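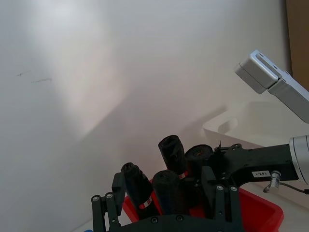
Dzifa Owusu
12 August 2019

The red bin lives against the wall in the back room. I put it there in November as a temporary measure, and it now has more seniority than most of the furniture.

Its original purpose was Donations. I want that on the record. I stood in the aisle at Tetteh holding a red plastic bin and thought, this will be for things leaving the house.

Things have not left the house.

The way it works is you carry an item to the bin feeling generous. You put it down. You feel lighter. Three days later you need the item and go get it, and now it's a drawer with extra walking.

I did consider the gray one. The gray one was the same price and would have vanished politely into the room. But I'd read that you should choose a bold color for a bin you want to deal with, so it nags you. I can report that I stopped seeing it in a week. Visitors see it. Visitors ask.

"What's in the red bin?" is a very personal question.

Anyway, today I'm dealing with it. I have coffee and two trash bags and a podcast about shipwrecks, which seemed to be the right mood.

First layer: scarves. I live in Atden, where the wind comes straight down the hill and into your collar, so you'd think I would wear a scarf. I wear the same one every day until it's a health matter, and the others come here to lie down.

Under the scarves, a Distotex tablecloth, still folded around its cardboard. I don't own a table that shape. I have never owned a table that shape. The receipt is in there too, in case I want to know exactly what I paid to be wrong (25 dollars).

Keeping the tablecloth for now. Don't write to me.

Extension cord. This one's mine and I've been accusing my brother of having it since last winter. I will be telling him nothing.

OK, I told him. He would like an apology in writing and he would also like to borrow the extension cord.

Next is a paperback swollen up to twice its width from the time I read in the tub. I remember deciding it was too damaged to donate and then putting it in the donation bin, so I could decide that again later. Recycling. Goodbye. The ending wasn't good anyway.

A bag of bags. Every household has one. Mine had another bag of bags inside it and I had to go stand in the kitchen for a minute.

Someone's asking why I don't use a closet. The closet is full of the things that were in the way when I was getting the bin ready to be the donation bin. Please keep up.

Found the touch-up paint for that wall! Claltico, some flavor of off-white with a name like a sad dessert. I've been looking for this since I moved the bookcase and took a chip out of the corner by the door. I went as far as holding a paint chip up to the wall at night with a flashlight, like a burglar with standards.

There are apparently 174 off-whites in the Claltico range and I had narrowed it down to all of them.

The lid is glued shut. I've gone at it with a butter knife and then with a real screwdriver. The paint inside has turned into a sort of hockey puck. But the number is on the label, so that's one mystery closed and one errand opened.

Writing the number on the back of my hand, because if I write it on paper the paper goes in the bin.

Podcast update: they ignored the weather report. They always ignore the weather report.

Wool sweater, child's size. I have no children. My niece is in college. This is from when she stayed with me the summer it never warmed up, and it has a button sewn on with the wrong thread because I did it in the car.

All right, that one's going in the cedar box. I'm allowed one per bin.

Bottom layer now, where it gets geological. Loose batteries of unknown virtue. A key. Half a pair of gardening gloves. The instruction booklet for a blender I gave away in the old apartment, to a person who called me afterward to ask for the instruction booklet.

I've tried the key in the front door, the back door, the shed, the mailbox and, for reasons of morale, the piano. It fits none of them. It's going back on the hook by the stairs with the other keys that fit nothing. They have a little community.

Results: one bag for the thrift store, one bag of trash, one pile on the bed that I'm calling "under review." I'll have to deal with the pile before I can sleep, which I arranged on purpose, and which past experience says will end with the pile on the chair.

Washed the bin out in the tub. It came up very nicely. Red plastic cleans well, I'll give it that, you just have to get in the corners, where a cough drop had been making a life for itself.

To the several people who've suggested labels: I had a label. It said DONATE. It fell off and landed in the bin, and I found it today stuck to the tablecloth.

To the person who said to leave it by the front door so I'd have to trip over it on the way out - I've met me. I'd step over it until one of us died.

Thrift store bag is in the trunk of the car. My mother says it doesn't count until it's out of the trunk, and she has had a lamp in hers for 3 years, so she'd know.

Bin's drying on the back step and the store closes at six. I'm going now. I have my keys and my paint number and I'm taking the bag.

Back. Got the paint. Left the bag in the trunk.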